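Horkaretti amplía en Nendholm la confección de carpas plegables para ferias y mercados

La firma Horkaretti ha puesto en servicio una segunda línea de confección en su planta de Nendholm, dedicada a cubiertas y faldones para carpas plegables de uso profesional. La línea funciona desde julio y trabaja con tejido de poliéster recubierto de PVC por ambas caras, suministrado por Hosoda en bobinas de 200 cm de ancho.

El cambio principal afecta a las uniones. Hasta ahora las costuras de la cubierta se cosían y se sellaban después con cinta termoadhesiva; en los modelos nuevos el solape se suelda por alta frecuencia, con una banda de 14 mm en los paños rectos y doble pasada en las esquinas. Los faldones mantienen la costura convencional, ya que el cierre de cremallera no admite la soldadura en todo su recorrido.

La estructura no varía en lo esencial: perfil hexagonal de aluminio anodizado, patas telescópicas y nudos de fundición atornillados. Se sustituye el pasador de bloqueo de las patas, que pasa a ser de acero inoxidable, y se añade una placa base con 2 taladros para piqueta o tornillo de anclaje. Los propietarios de carpas de la serie anterior podrán montar la placa nueva sin mecanizar la pata.
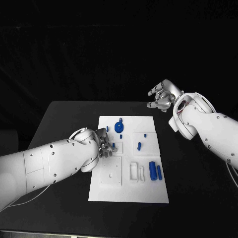
Brazos robóticos de color blanco y tablero de montaje.

Minoru Sekiguchi, responsable técnico de la serie, señala que el ensayo de estanqueidad se realiza ahora sobre la cubierta tensada en su propio bastidor y no sobre probetas planas. «La probeta no reproduce la tracción de la esquina -- que es donde aparecen las filtraciones», indica. Las cubiertas que no superan la prueba se devuelven a soldadura una sola vez; si vuelven a fallar, el paño se descarta.

El catálogo inicial comprende 66 referencias, resultado de combinar las medidas de planta con los distintos faldones y colores. La impresión de rótulos en el frontal se hace por sublimación en el caso de los faldones de poliéster sin recubrir y con tinta de base disolvente en el resto. Los pedidos con logotipo requieren archivo vectorial y aprobación previa de la prueba de color.

La distribución a expositores y ayuntamientos corresponde a Peko, que mantendrá en almacén cubiertas de repuesto en blanco, verde y azul marino. Los demás colores se fabrican bajo pedido. Las bolsas de transporte, los contrapesos y los canalones de unión entre carpas se facturan por separado, y el manual de montaje revisado se entrega impreso con cada unidad.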